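Home Tasks Working Group
Minutes of the regular meeting, Thu 20 April
Brekivbridge, second floor meeting room and by phone

Chair: Gearóid Ní Chonaill
Present in the room: Mac Mathúna (two staff), Grelier (one staff), operator team
By phone: Grarkoleck
Apologies: none received

1. Minutes of the last meeting

Approved with one correction. Under item 4, "operator station" should read "operator stations". Both are in use.

2. Actions carried over

Spare grip pads: received and on the shelf.
Written start and stop procedure for remote sessions: drafted, not yet sent out. The chair asked for it before the next meeting.
Headset for the second operator station: still on order. Operators are sharing until it comes.

3. Demonstrations recorded

The operator team reported that the total of accepted demonstrations across all kitchen tasks now stands at 2171. Another 59 are waiting for review. Most of the waiting ones are trash tasks, where the reviewers do not agree on when a demonstration should be said to end.

Mac Mathúna asked that the end point be written down as one sentence per task and put at the top of the task sheet. Agreed. For trash tasks the end point will be: item out of sight, lid closed, gripper clear of the lid. If any one of those is missing at the end, the demonstration goes back to the operator with a note.

4. Trash can task

There was a long discussion of this item. The operator team said the lid is the hard part of the task when driven remotely. An operator watching the screens has trouble judging the last bit of height above a flat white lid, and new operators tend either to stop short or to come down too hard. Leading the arm by hand is easier on the lid but slower to set up, and the person guiding it can end up blocking the cameras.

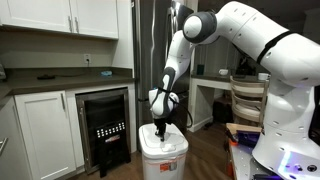 Grelier suggested using both methods: hand guiding for the approach and contact with the lid, remote control for everything else. Grarkoleck was against mixing the two inside a single demonstration. Their view is that the speed changes at the point where one method takes over from the other, and the trained policy picks that up as part of the task. They saw this in December with the drawer task and had to drop a full week of recordings.

After discussion it was agreed to keep each demonstration to one method from start to finish, and to tag it by method. The operator team will record a small set each way, and the group will compare them before deciding on a main method.

The chair asked about speed limits near contact. The operator team has been using a lower limit that the operator switches on with a foot pedal. Two operators forget the pedal fairly often. Mac Mathúna will look at making the lower limit come on by itself when the gripper points down and is near the lid height -- this needs a check that it does not make the rest of the task too slow.

5. Operator training

New operators now do 5 practice runs before anything is kept. The team asked to raise this to 7 for the trash tasks only. Agreed, to start with the next new operator. Practice runs are to be saved in a separate folder and not counted in the total.

Grelier asked whether failed attempts should be kept as well. The operator team keeps them if the operator recovers without help and finishes the task. Otherwise they are deleted. Grarkoleck would like all of them kept and marked. Left open until the storage question is settled.

6. Other business

The log form still has no field for which operator station was used. To be added.
Operators asked for a fixed break in the middle of the afternoon session. The chair agreed.

7. Actions

Operator team: end point sentences for all task sheets; comparison set for the trash can task; send out the start and stop procedure.
Mac Mathúna: automatic lower speed limit, first version on the test arm only.
Grarkoleck: send notes on the December drawer recordings to the group.
Grelier: add station field to the log form.
Chair: ask about storage -- price and lead time.

Next meeting: same room, date to be confirmed by email.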